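# Chapter 4: Reading a Used Bag

I learned most of what I know about fabric from other people's school bags. Not very grand, I admit, but a bag that has been carried to school every day for a couple of years will teach you more about wear than a whole shelf of clean samples (and I've owned a shelf of clean samples, thanks to my years at Vrabec, where we cut linings for luggage).

In the last chapter we looked at fibres and weaves on their own. Now we put them to work. By the time you get to the exercises I'd like you to be able to pick up any soft bag, turn it over a few times and say where it has been rubbed, where it has been pulled, and which marks are worth your time with a brush. We'll do very little actual cleaning until section 4.3, so put the kettle on and leave the soap in the cupboard.

## 4.1 Look before you scrub

The first thing I do with a bag is nothing at all. I lay it down somewhere with decent light and look at it for a good while. My students at Fenorstead find this maddening! They want a bowl of water and a sponge in hand straight away, and I do understand, because a grubby bag practically begs for it. But once you've wetted the cloth, a good deal of what you might have learned has gone, or at least has moved about.

Pale colours are the best ones to learn on. A dusty pink or a light grey shows you everything, where navy keeps its secrets until it's far too late. Get close enough that you can see the weave, and then look for three kinds of mark:

- **Smudges**, which have soft edges and tend to be grey. They usually come from rubbing, against a floor or a wall or a bicycle frame.
- **Specks**, small and dark, often in clusters. Some brush straight off and some have settled down between the threads for good.
- **Streaks**, which have a direction. Always write the direction down. Always!

Stitching deserves a slow look of its own. Where several rows run close together the surface goes up and down like a tiny ploughed field, and dirt loves a furrow. Loose threads go in your notes as well, and please don't pull them. I pulled one once on a rather nice satchel and spent the evening sewing a strap back on.
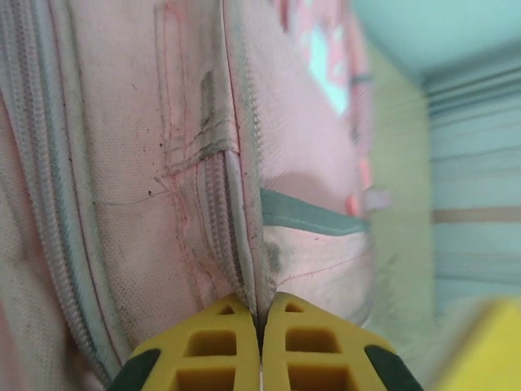
Lenka Kováčik wrote to me after reading a draft of this section and said I was being much too gentle about zips. In her view the zip should be checked before any stain, as there's little point in spending an afternoon on the cloth if the bag won't close at the end of it. She runs every slider from one end to the other and back, slowly, and stops wherever it drags.

I've come round to her way, mostly. I still look at the cloth first out of habit, but the zip now gets its own line in my notes, and so do the tapes on either side of it. A zip tape and the cloth next to it don't always shrink by the same amount, and then you get puckering, where the fabric bunches up and folds over the coil. You can also get a pucker from overstuffing, or simply from the way a bag happens to be lying, so smooth it with your hand before you blame anybody's washing machine.

## 4.2 Where the strain goes

An empty bag is a poor liar. Lay it flat and the fabric will slump and crease in its own favourite places, and those are very often the places that bend when it's full. I like to have the straps out to the side, not tucked underneath, so that the body can settle.

Then go round it in order. I start at the top, where the handle and straps are sewn on, and work down through the pockets to the base. Strap joins carry nearly all the weight, which is why you'll so often find extra rows of stitching there. Pocket edges have an easier life, but they're touched constantly, and a contrasting trim along the top of a pocket can be grubbier than the panel beneath it. The base gets put down on everything. Wet pavements, bus floors, changing rooms, you name it.

Some people like a number for this. The rub test we use at Fenorstead runs to 3,000 strokes on a fabric swatch, and it's good fun to watch for almost 9 of them. It tells you how the cloth stands up to rubbing and nothing whatever about a child swinging the bag by one strap, so treat the figure as one clue among several.

Keep your table fairly simple while you work. A cloth, something to write with, the bag. I've used the Trelomex record sheet for years (there's a blank one at the back of the book, copy it as often as you like), and the only box I'd call compulsory is the little outline drawing. Draw the bag, badly if need be, and put your marks where the marks are. Words like "near the top" mean one thing today and something quite different in May when you come back to your notes. 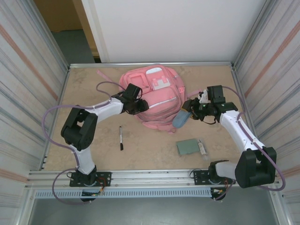 *Fig. 4.2. Pink backpack laid flat, strap out to the side.*

One more point about laying flat. Front and back should be treated as two separate jobs with two separate drawings, even if the back looks dull. The back panel rests against a coat or a jumper, so it wears in a broad, even way and may go slightly shiny. The front gets the knocks. If you mix the two on a single sheet you'll end up puzzling over a smudge that seems to sit in the middle of a shoulder strap.

### Try it yourself

Borrow a bag that has had at least one school year of use, with the owner's permission, and empty it. Give yourself 40 minutes. Make your outline drawings, front and back, and mark every smudge, speck and streak you can find, then run each zip both ways and note where it drags. Don't clean anything yet. Keep the sheet safe, as we'll need it again for section 4.3, where we finally get the bowl out and begin with the dry brush.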